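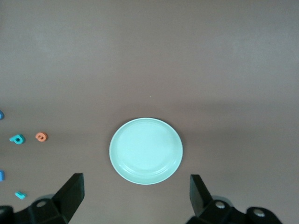 *Wrist camera view, gripper open at the plate, foam letters to the left.*

**Subject:** Re: [bench-arms] Second arm or spares first?

Thanks to those who replied off list. I'm putting my answer here so that it ends up in the archive.

> We have 1,207 left in the equipment line and it has to be committed before the end of July. Groltar have quoted 1,000 for a refurbished arm, without gripper or camera. Would you take that, or spend the money on the arm you already have? Our work is all tabletop pick and place with light objects, much the same as yours.

I would spend it on the arm you have.

The quote looks good until you add the rest. With 1,000 gone you have 207 left, and that won't buy a gripper from Groltar or from Laruvness. You would then have an arm on a shelf until the next budget round, and the warranty on a refurbished unit starts on delivery. We did this two years ago and lost most of the cover that way.

Our own order for this round, in the order we'd cut it if we had to (last item goes first):

1. Spare finger pads, 10 pairs. We change them more often than anything else.
2. One complete spare wrist camera with its cable. The cable matters more than the camera. Ours has failed twice at the connector, both times with a session booked.
3. Mounting brackets for the fingers, one left and one right. Ask whether the bolts are included. Laruvness list them separately.
4. Props. Plates, foam letters and so on. These cost very little and can come out of petty cash if your office allows it.

On props, please do buy duplicates of whatever you settle on. We use a pale green plate with a wide rim, and when we wanted more the shop had changed the colour. Half our older runs now don't match the newer ones. The foam letters are easier to replace, but they go missing.

> Is the Ezeani gripper worth the extra?

For plates and foam, I don't think so. The plain two-finger one opens wider than our plate and that is all we ask of it. If you plan to move on to heavier things next year I'd look again – but then I'd budget for it next year.

One more thing on timing. Clalemard told us 11 working days for pads and longer for brackets, so if your finance people need goods received and not just ordered, send the bracket order first. I can forward our parts list to anyone who wants it. It's a plain spreadsheet and the part numbers were checked on Saturday.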